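Polished slab or epoxy for a 3000 sq ft shop?
Posted by Farzad Nazari, September 2018

We got the keys to the Pletham building and I can't stop grinning. 3000 square feet of bare concrete, decent light, and a loading door that works! I have two bids on the floor. Kokora wants to grind and polish the slab. Dredum wants to put down a gray epoxy. Money is close enough that I'm ignoring it. What would you do?

dustpan_dan
Polish, all day long. We did ours in May and I still walk in early to look at it. No coating, so nothing to peel. Ask Kokora how they handle the joints, though, and get the filler written into the contract.

millie_k
Gotta disagree with Dan! Polished looks great until somebody spills battery acid or leaves brake cleaner sitting on it. Epoxy wipes right up, and a pale color bounces so much light you may be able to skip a row of fixtures.

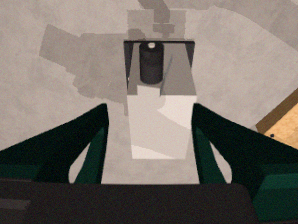

RE: Polished slab or epoxy (moisture)

slabrat
Before you pick anything, get a moisture test. A guy on my last job coated a slab with no vapor barrier and it bubbled by the door. Dredum should be offering that test up front. If they aren't, ask why.

Farzad Nazari
Great tip, thank you! They did mention a test but it's a separate line on the bid, $374. Kokora's bid doesn't have one at all.

slabrat
Pay it. Cheap next to grinding off a bad coat.

dustpan_dan
Or polish it and keep the $374, ha. Millie, a good densifier and a guard coat will buy you time on spills. I've had plenty.

millie_k
Time, sure, but you still have to be standing there with a rag. My crew isn't that quick :)

Farzad Nazari
Loving this. Leaning epoxy in the 2 service bays and polish everywhere else. Dredum said they'd tape a clean line for it. Test first, then I'll post the results, and probably way too many pictures of my floor.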